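Home Care Research | Floors & Fabrics
Shares 3

3.2 Soil removal from cut-pile samples

Each carpet sample was loaded with 200 g of sieved test soil and vacuumed at a fixed speed. The Truklow head was compared with the Iment head over 500 strokes. Samples were weighed before and after each run, following Bhardwaj and Mishra.
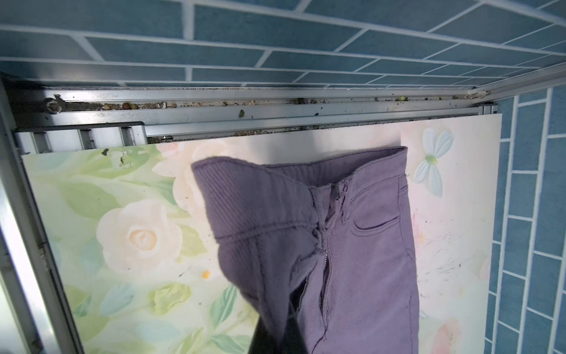
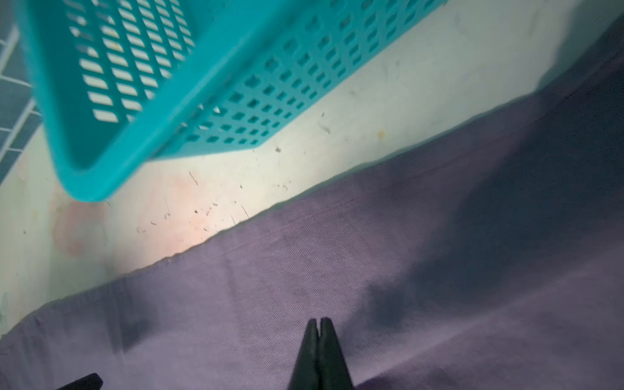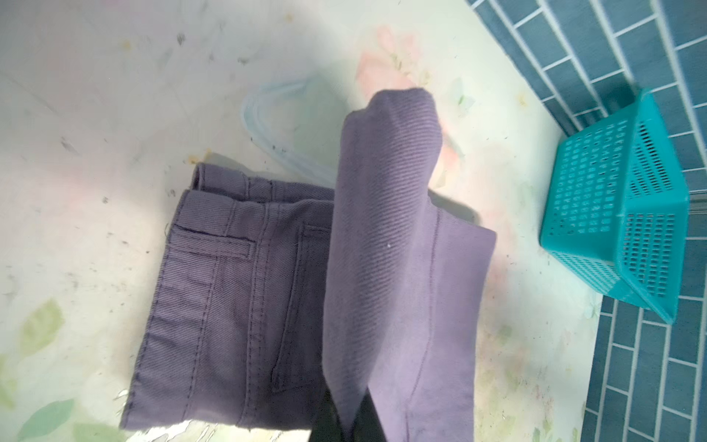
Figure 2. Household items: purple garment (first and third panels), teal plastic basket (second panel).

Pile height affected recovery more than airflow did. Fine soil stayed near the backing in both groups, and a second pass along the pile removed little more. Runs with a worn brush roll were excluded.

We use cookies to improve this site. Accept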